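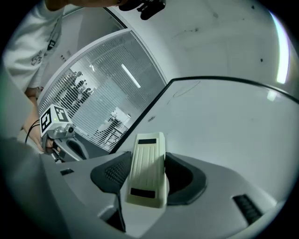
**Ticket 1077: left grip drops tracking when both hands come in on the panel**
Product: Tostetti hand-held gripper pair, trial kit
Opened by: Jokonis, evaluation desk
Status: open, waiting on Ollex

Hi Ollex support! Me again, same trial kit, new problem (the charging thing from last week is fine now, thanks, it was the adapter like you said). This one's weirder and I've been keeping notes as I go, so apologies for the length.

Short version: with one gripper, tracking is great. With two, as soon as I bring both of them up to the lower edge of our big white panel, the left one starts to wander in Ko. The little 3D hand on screen slides off sideways, hangs there for a bit, then snaps back. The green light on the cube stays on the whole time, so from where I'm standing it looks perfectly happy.

Setup, so you don't have to ask: Ko on the default two-hand profile, firmware 6 on both grips, marker cubes as shipped. The work is all about reaching for the edge of the panel on its stand and closing the fingers on it, over and over. We're in a regular office with desks, long ceiling lights and a glass partition with slats on it.

## What I tried on Tuesday

1. **Restarted everything.** Ko first, then the grips, then the laptop. First couple of reaches were clean and I got my hopes up, and then off it went again.
2. **Re-ran the two-hand calibration.** Passed with a good score both times. Drift was the same.
3. **Swapped hands.** Left grip in my right hand, right in my left, and renamed them in Ko. The problem stayed with the *left hand*, so I'm pretty sure it isn't one bad gripper. That was a relief, I really didn't want to box one up and ship it!
4. **Checked the cubes.** Wiped the marker faces with a dry cloth and gave each cube a wiggle. Nothing loose that I could feel.
5. **Moved the cable.** It had been looping by my wrist and I wondered if it was crossing a marker on the way in. I tucked it under my sleeve band for one batch. Maybe a tiny bit better? I wouldn't swear to it.
6. **Slow reach, both hands together, fingertips toward the bottom edge.** Slowing way down helped a little. I did 9 of these and the left hand wandered on most of them, nearly always in the last stretch before contact.

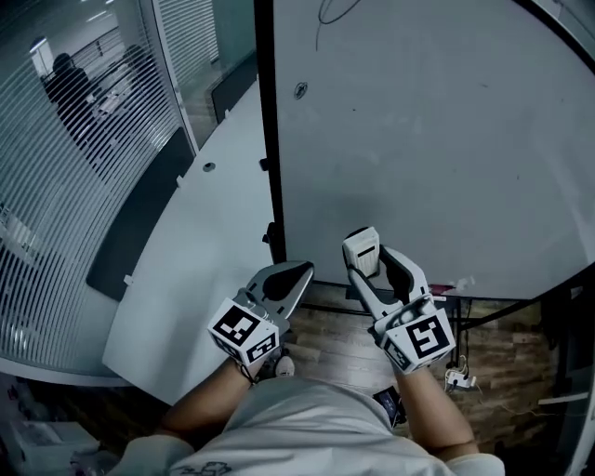 ## What I think is going on (feel free to tell me I'm wrong)

My money's on light. The panel is white and a bit shiny, it throws the ceiling light back at you, and the cubes are white too. Get them right up close to it and I can imagine Ko losing the cube outline. The right hand never seems to mind, though, and its cube has that large black pattern on the front face, so maybe it's just an easier target? I don't know how you lay the patterns out and I couldn't find it in the manual.

The other suspect is the partition. It's on my left, it's glass, and people walk around behind it all day. I haven't been able to test that one properly yet.

## Questions for you

- Is there an exposure lock in Ko? I found a slider for brightness, but it seems to drift back on its own.
- Can I turn the left cube a quarter turn on its mount without wrecking the calibration?
- Does the log bundle I uploaded show the left hand dropping out completely, or is it being guessed from one face?

## Update, 4:40 pm

Switched off the row of lights nearest the panel and ran another batch. Much better! The left hand still jumped on some 2 reaches, but those were small ones and it came back right away. I've added that batch to the same upload under "lights off".

I can't leave the lights off all day (people do sit here), so I'd still love a real fix. Please keep the ticket open and I'll try the quarter turn as soon as you say it's safe.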